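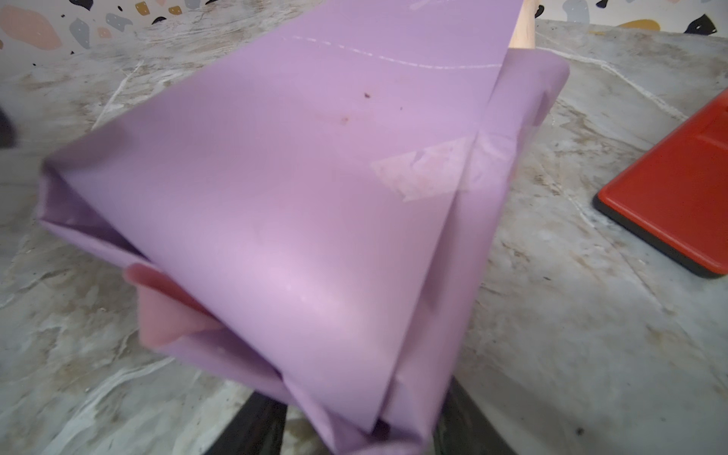 4. Cleaning and Storing the Sealing Mat

The Callness 600 countertop vacuum sealer will forgive you for a lot of things, but dirt on the sealing surface is not one of them. Most of the units that come back to us with "won't seal" written on the return slip have nothing wrong with them beyond a crumb. The same goes for whatever you set your bags on while you fill them. We recommend a silicone mat, any color, and if yours is a lavender baking mat with a few reddish-brown specks near the dashed line, you are in the company of most of our customers and it needs a wash before you use it with this machine. Specks move. They like to move to the mouth of the bag.

4.1 Before you start

Unplug the sealer. The power button does not count as unplugging. Let the heating bar cool for 9 minutes with the lid open.

You will need:
Warm water
Dish soap, a small amount
A soft cloth
A second soft cloth, for when you find out the first one wasn't clean

CAUTION: Do not put the sealer in the sink. Do not put the sealer in the dishwasher. We added the second sentence after the first printing.

4.2 Cleaning the gaskets

1. Open the lid until it clicks and stays up by itself.
2. Find the two foam gaskets, one in the lid and one in the base. They are gray and look like something you should not pull on. Pull on them. Start at the left corner and go slowly.
3. Wash both in warm soapy water and squeeze them out. Do not wring.
4. Lay them flat on a towel until fully dry, usually overnight.
5. Press them back into their channels, beginning with the corners. The upper gasket is slightly thinner. If the lid will not close, you have swapped them.

NOTE: Replacement gaskets are sold in pairs under the part name Prusunport. You cannot buy one. We have asked.

4.3 Cleaning the heating bar

1. Check that the bar is cool. Use the back of a finger, briefly.
2. Wipe the tape covering the bar with a damp cloth, moving in one direction.
3. If melted plastic is stuck to the tape, roll it off with your thumb. Knives, scouring pads and the edge of a credit card will all remove the plastic and the tape together.
4. Look for brown or bubbled patches. Light browning is normal. A hole means the tape must be replaced (see Section 7).

The tape is rated for 4,000 seals. You will lose track long before that, so go by how it looks.

4.4 Emptying the drip tray

Soups, marinades and anything described by its recipe as "juicy" will send liquid toward the pump. The tray catches it.

1. Slide the tray out toward you, keeping it level.
2. Keep it more level than that.
3. Empty, wash, dry and slide it back until you feel it stop.

If the tray light blinks when the tray is empty, dry the two metal contacts at the back of the slot.

CAUTION: After sealing raw meat or fish, wash the tray right away. Leaving it until after dinner tends to become leaving it until the weekend.

4.5 Storing the sealer

Store the unit with the lid resting closed but NOT latched. Latching flattens the gaskets, and a sealer latched in December will be a paperweight with a cord by spring. Do not stack pans on it. Wind the cord loosely and tuck it into the rear clip.

Silicone mats may be rolled. Make sure they are dry on both sides first, or they will pick up a smell that no one in the house will admit to noticing.

4.6 Lid still won't seal?

Error E4: lid not fully latched. Press both sides at once.
Error E7: pump too warm. Wait.
Error 89: call us. It should not be possible.

Section 4 revised April 13, 2020. Corrections to Roxana Olteanu, Arkura manuals desk.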